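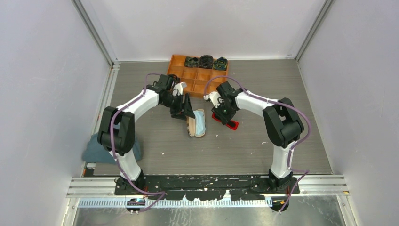 Đức Ông asks whether a retinol cream is supposed to sting: "Four nights into the Kasside one and my chin is peeling like old paint. Do I push through or quit? The tube cost more than my shoes."

Search questions Go
10/02/2025 – posted by Onyshchenko

2 answers

Stop for a week. Plain moisturizer, sunscreen, no scrubs, however tempting the flakes look. Then go back to a pea-sized amount two nights a week. I went nightly in September and spent my cousin's wedding looking boiled – the photos are framed, thanks. If it cracks or swells, see a dermatologist, who will say all this again for $215.

coconut oil. fixed mine

We use cookies to remember your settings. Accept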